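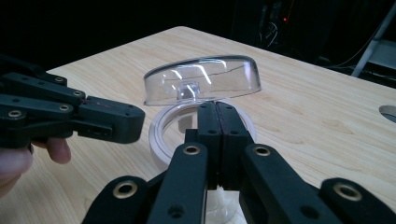

A clear plastic cover with its white base ring on a pale wood tabletop.

Kitchen tips I stopped believing (and a few I kept)

Most kitchen tips get passed along by people who never tried them twice. I keep a notebook of the ones that reach me, by mail or through my sister-in-law, and once in a while I sit down and go through it. This batch is mainly about keeping food covered, plus some odds and ends on plastic and wood.

Baking soda in the fridge. An open box on the shelf does very little that I can smell. I ran one for all of January and the onions won. Wrapping the onion worked the same day. If you like the box there, fine, but throw out the old leftovers first.

A slice of bread in the cookie jar. This one does something. The bread gets hard and the cookies get softer. They also taste faintly of bread, and crisp cookies are ruined. I use it for brown sugar and nothing else.

Clear covers for cake and cheese. The shops would have you think a cover keeps a cake fresh for a week. It keeps flies and sleeves off it. A cut cake under a loose cover is dry on the cut side by the second day, at least in my house. Press a piece of wax paper against the cut face and you get another day out of it. Cheese is the opposite problem: sealed up tight it sweats, so leave a little gap.

Cloudy plastic. Samah Ragab wrote in to say toothpaste takes the haze off clear plastic. I tried it on an old Cullier pitcher. It took off some of the haze and left a lot of fine swirls, and now the pitcher looks tired in a different way. If the cloudiness is hard water, white vinegar and a soft cloth will do it. If it's scratches, vinegar won't help and I doubt anything in your cupboard will. Keep the scrubby side of the sponge away from clear plastic altogether. And whatever the stamp on the bottom says about the dishwasher, I'd put thin pieces on the top rack or wash them by hand.

Drying lids. Don't stack them wet. They stick together and smell like a locker. Stand them on edge in the dish rack, and wipe inside any groove with a corner of the towel.

Walnuts for scratches in wood. Rub a walnut on the scratch and it disappears, they say. On a dark table, a shallow scratch gets harder to see until the next time you wash the table. On pale wood it leaves a smudge. Sérgio Salgado swears by it, but he also has a very dark table.

Mayonnaise on white rings. I've had this tip from four different people. It does work on some fresh rings if you leave it overnight. Plain petroleum jelly did just as well and didn't smell like lunch. Old rings stayed put with both of them.

Lemon and salt on the cutting board. Good for the smell of garlic. I wouldn't count on it for raw chicken, whatever the magazines print. Hot water and dish soap, then dry the board standing up.

The Stirkdale "everlasting" sponge. Mine lasted as long as a sponge.

Freezing candle stubs so they burn longer. I couldn't tell the difference, and two of them cracked.

Rubber band around a stuck jar lid. Yes. Works nearly every time, and costs nothing if you save the ones from the broccoli. Running the lid under hot water is my second choice. Banging it on the counter is how I chipped the counter.

Rice in the salt shaker. Helps in a damp summer. The rest of the year it mostly blocks the holes.

Still to test: potato water on silver, and something involving aluminum foil and scissors that I already don't trust.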